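Buying second-hand server boards, worth it?

Posted in: Home servers and storage

pellow23
Looking to replace my old file server. Drivdale have refurbished boards listed at £374 with a processor, no memory. Is that fair? It only needs to do backups and a bit of media.
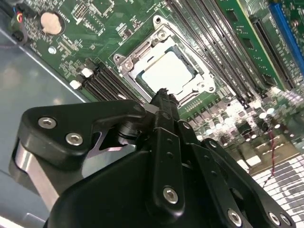 Reply 1
mossgate
Too much for backups. Two years ago I paid less than half that from Huveo and it has run ever since. Check the socket for bent pins before you hand over any money.

Reply 2
Brirkico
Disagree with mossgate. Prices have gone up since then and Drivdale take returns. What you need to budget for is memory. Plenty of boards are sold with bare slots.
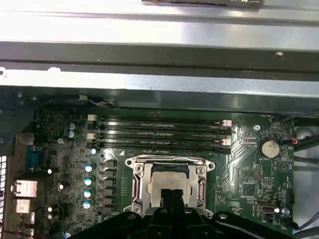 Six months of electricity will also cost more than you expect. Mine used 2,594 kWh in a year before I swapped the power supply and took out two fans.

Reply 3
mossgate
That is a badly set up machine, Brirkico. Mine uses a quarter of that.

Reply 4
pellow23
Thanks both. I'll ask Drivdale what the idle draw is and hold off until December.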